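Tracking marker cubes on a pair of hand-held grippers

Posted by Maite Lozano, May 26, 2018

This page covers setting up the Dikton tracker to recover the pose of two hand-held grippers from a single head camera. It assumes that the camera is already calibrated and that the cubes are fitted.

Step 1. Define the cubes

Each cube is one rigid body with several tags. Give every tag its own ID, including across cubes. If both cubes share an ID, the solver will swap left and right the first time the hands cross. Measure the printed tags with callipers and enter the measured side length in the body file, not the length you asked the printer for.

body left: first_id 10
body right: first_id 131

Step 2. Set the detector

Start with the adaptive threshold at its default and refinement set to subpixel. Turn off the inverted tag search. It doubles the run time and picks up false tags from dark clothing and chair legs.

Step 3. Solve per cube, not per tag

A single square tag seen nearly face on has two possible poses, and the solver will flip between them. Pass all visible corners of a cube to one solve call. With two or more faces in view the ambiguity goes away. With one face, keep the solution closest to the previous pose and set the low_confidence flag.

Step 4. Add the gripper offset

The tracker returns the cube centre. Planning needs the point between the jaw tips. Measure that offset once for each gripper and store it in the body file. Left and right are not mirror images if the cubes were glued on by hand.

Step 5. Check before recording

Hold both grippers out over the table with the cubes turned towards the head camera, then run the check command. Both bodies should report at least two faces. 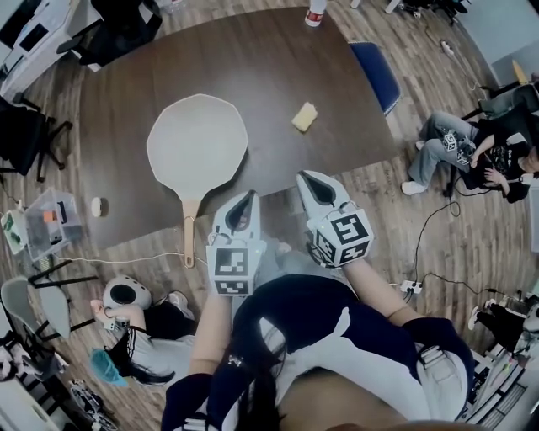
Troubleshooting

Pose jumps when the wrist turns: one face has the wrong rotation in the body file. Print the residual for each tag and look for the odd one out.

Error 221: duplicate ID. Go back to step 1.

Error 224: no body file was loaded. The path is relative to the Gridgate session folder, so a full path is safer.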